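How I Budget for a Two-Arm Tabletop Robot Station (Step by Step)

Posted in August, filed under: Planning, Small Shop Robotics

I get a version of the same email every few weeks. Somebody has seen a two-arm setup doing little household jobs, they've priced the arms, and they want to know if that's the number to take to their boss. It isn't! The arms are the easy line to fill in. Everything else on the sheet took me two builds and one very awkward conversation with Alina Gavrilă, who signs our purchase orders, before I got it right.

So this is the way I do it now. You'll need a spreadsheet, a tape measure and one afternoon.

Step 1. Write down the job before you open a single catalog

One sentence, plain words. Mine was "make a cup of coffee with a capsule machine, both arms, on a table." I like the coffee job a lot for planning because it drags in all the annoying stuff: small parts, see-through parts, a lever, a thing that has to end up under a spout. If your sentence has three "ands" in it, split it up and budget for the first piece only.

Step 2. Lay the job out full size

Clear a table and put the real objects on it where you think they'll go. Then put down cardboard cutouts for the two base plates. I set the bases at the near edge, left and right, with the bracket in the middle between them, and the coffee machine at the far side. Measure how far each arm has to stretch to touch everything. Add a hand's width. That's your reach requirement, and it decides which arms you're shopping for, so please don't skip it because you already fell in love with a model. (I did. I had a Manuvus quote printed and everything, and it came up short of the back edge.)

Step 3. Get the arm quotes, and ask what's in the box

I asked two suppliers, Manuvus and Jiromberg, for a pair of arms each. The Manuvus pair was $1,535 and the Jiromberg pair was $2,006. Looks simple, right? The cheaper one came without grippers or power supplies. Ask for these in writing:

Are the grippers included, and are the fingers a part you can reorder?
Is there one power supply or two?
Are base plates and bolts in the price?
How long are the cables, measured from the base?
What does shipping a dead joint back cost, and who pays?

We went with Jiromberg in the end. Once I'd added the missing bits to the other quote there was hardly anything in it, and their longer reach settled the argument.

Step 4. Price the mounting and the wiring as their own line

On my first sheet this line said "misc." Don't do that. You want a bracket, a post, bolts, power leads, connectors and enough cable to get from the near edge of the table to wherever your computer lives. I buy ours through Thaweesak, a small metal and electrical place that will cut a bracket for you if you send a sketch. Budget $606 for the lot if you're starting from nothing. If you already own a solid table and a drawer full of connectors you'll come in under, and good for you.

Buy the cable longer than you think. Cables that leave along the bottom edge of the table stay out of the arms' way, but it's a longer run than going straight back.

Step 5. Put the props on the sheet

I had $0 here the first time. Props are the objects the robot handles, and they get dropped, squeezed and generally worn out. For the coffee job I put down $200, covering the machine, capsules, a holder and a handful of cups. Buy the cups in multiples and buy them all the same. Clear ones are harder for a camera to pick out against wood, so if it's your first project get a solid color and save the glass for later.

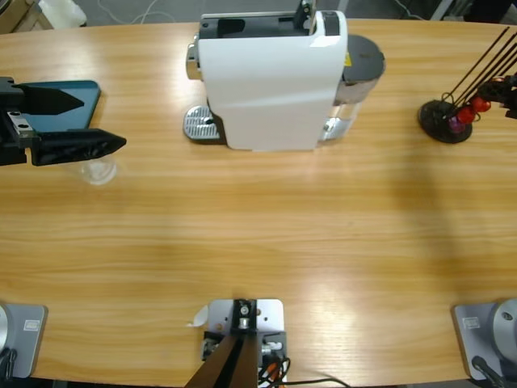
Step 6. Plan the spares

One spare set of fingers, one spare power supply, one bag of every bolt size. We keep ours in an Ekik parts case under the bench with a list taped inside the lid. I don't stock a spare joint, I just make sure I know the lead time, and I write the lead time on the sheet next to the price so Alina sees it.

Step 7. Add it up and show it in two columns

Left column, must have on day one. Right column, can wait. For us the arms, mounting and props went on the left and a second camera went on the right, along with a nicer table. Alina approved the left column the same morning and asked me to come back about the rest once we'd run the first job for a while. That's a much better meeting than the one where I went back three times for bolts.

A note on used arms: fine by me if you can see them move first. Ask for a video of every joint going end to end, and check that the supplier still sells the fingers. Take the money you save and put it straight into the spares line.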